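Workshop tips: picking finger pads for a hand-held gripper

Every maker says their pads hold anything. I'd ignore that and try them on your own cutlery drawer. Glazed ceramic is a good first test – it's smooth, and the handle changes width as you go along it.
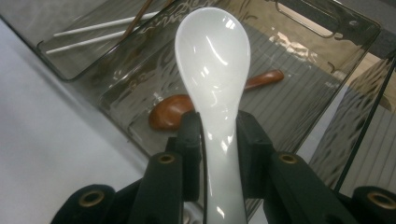

Page last changed: October

Hold the spoon by the stem, bowl up, and check that both pads meet it at the same height. Then try a wooden one. The Proseston pads did well on wood and poorly on glaze in my kitchen, whatever the box says about 1000 cycles. The Gruber set cost 80 dollars and I couldn't feel any difference.

Wipe the pads between tries. Keep cables clear of the fingertips.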